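Ticket 3083 -- Magsi solar glider, battery does not reach full charge before sunset
Status: open
Opened by: Hiwot Hadgu
Site: Drornby

The aircraft lands each evening with the battery at 69 per cent. In March it was full by three in the afternoon with the same flight plan. I did the following checks:

1. Cleaned both wing panels with soft cloth and water. No change.
2. Changed the charge controller for the spare one from Cevier. No change.
3. Read the log of the left wing. The current falls to zero for short moments, always in a left turn and always above 2000 metres.
4. On the ground I cannot repeat the fault, also when I bend the wing by hand.

The log file is attached with the other files. The line where it first happens is 1074.
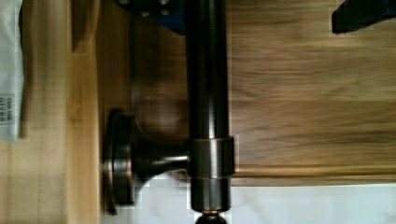
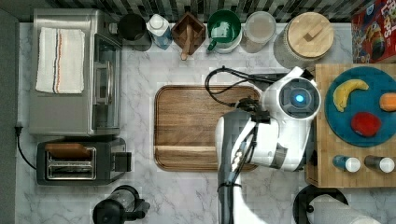
Kedir Abera replied on Tuesday, 16:20: Thank you for the clear list. Please look at the connector at the wing root before you change anything more. At Mindovent we had the same zeros, and the pin was shorter in the cold -- on the ground it made good contact. Can you put the connector in a freezer for one hour and measure again?

Hiwot Hadgu, 17:05: I will do it tomorrow morning. I have only one connector of this type, so the aircraft stays on the ground until then. Should I also send you the log of the right wing? It has no zeros, but the current is a little lower than in March.

Kedir Abera, 17:12: Yes, please send it.

5 comments | 0 shares
Contact support | Back to top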